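**Ticket 476 -- gripper set purchase, Skimemano line item**
Status: open, waiting on budget

Okow wants a quote before the next order closes. Fingertip covers wear out first, so spares go on the same PO.
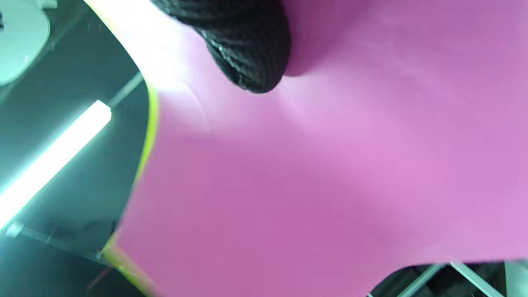
*Black mesh tip at the pink sheet, close range.*

Zostau lists covers in packs of 19. One pack was approved in June. Requesting two. 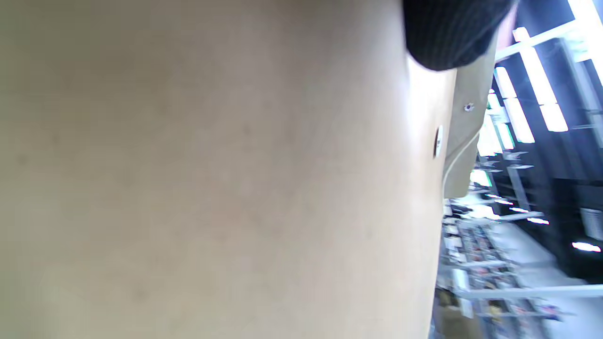

Test stock is the cheap part of this request. Envelopes and folders come out of office supplies, code 83. Smooth beige faces with a small shiny fastener are the type to reorder -- no glossy stock.

Two-handed work needs a controller and strap mount per hand. Quote both sides.
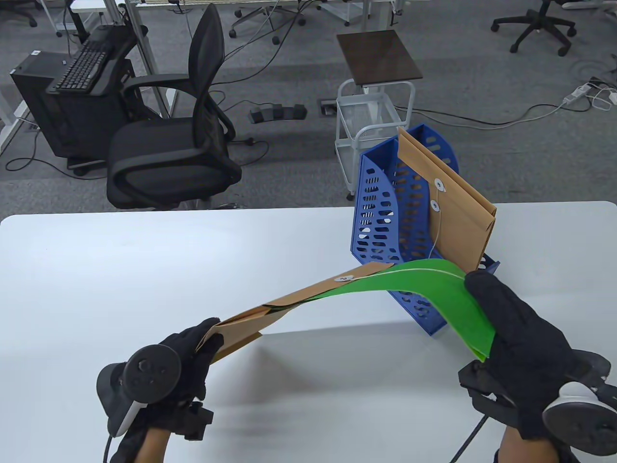

Kulap Wongsuwan

Added cable and strap spares to the quote, ref 981. Akande has not confirmed lead time.

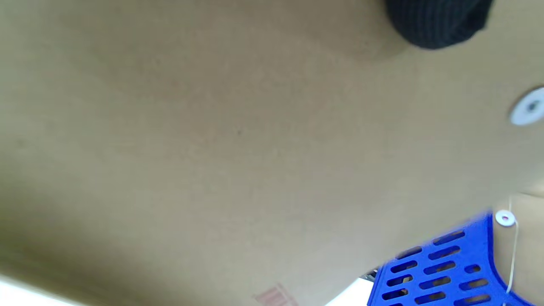
*Tan cardboard beside the blue slotted plastic.*

Siriporn to sign off on the second pack.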